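Zekar opens Clakton room for teaching robot arms to stack and sort

Zekar, which makes handling software for small warehouses, has started collecting practice runs for its robot arms in a rented unit in Clakton. The company said it logged 1401 runs by the end of April and plans to keep going through the summer.

Each run is one short job done from start to finish. A person steers the arm through the job by hand controls while the joint positions and the camera pictures are saved together. The saved runs are then used to train a program called Trimow, which is meant to do the same jobs without anyone steering.

Most of the jobs so far are simple ones. The operator picks a block out of a heap, sets it down somewhere else, and stops the recording. Then the heap is changed and the job is done again. Vaida Rozīte, who runs the collection work, said the changing is what takes the time.

"If the blocks sit the same way every morning, the program learns that one heap and nothing else," she said. "So we push them over, turn them, lean them on each other. An operator can spend longer on the mess than on the pick."

The blocks carry printed square tags, a kind of marker that a camera can find quickly. Software reads the tags and works out where a block is and which way it is facing. That gives Zekar a position to check against what the program guesses from the pictures alone. Rozīte said the tags will be taken off for a later set of runs, so that the program does not come to depend on them. 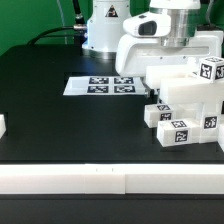

The arm over the table at Zekar's Clakton unit, with a tagged board at left and white blocks piled at right.

Operators work in shifts of two hours, with a break in the middle. The first shift begins at 7:30 a.m. New operators spend their first shifts on practice runs that are thrown out, and they move on to saved runs once a supervisor has watched them work.

Not every saved run is kept, either. Piret Petrauskas, who checks the recordings, said she drops runs where the operator waits too long before moving or where the camera pictures and the arm positions do not line up. Runs in which a block slips are kept if the operator picks it up again.

"A slip with a good recovery is worth having," Petrauskas said. "I mark it so the training people know what it is. The ones I throw away are the ones where I can't tell what the person was trying to do."

She said the early weeks were slow. A wrong clock setting on one computer meant that a batch of recordings had to be done over, and the team now runs a short timing check before each shift. The marks left by reviewers were also changed in that period — the first version had too many choices, and two people looking at the same run would often pick different ones.

Zekar has not said how well Trimow does on its own. A first test is planned once the company has more than 800 checked runs of the block jobs, with the program working on heaps that were left out of the training set. Results from that test will go to Pärn, a parts distributor that has agreed to try the software in its returns area.

Returns were chosen because goods come back in no fixed order and are often in plain cartons, Rozīte said. Cartons will be added to the Clakton jobs next, followed by soft bags, which she expects to be harder.

The company employs 10 operators at the unit and is taking applications for an evening shift. No background in robotics is required.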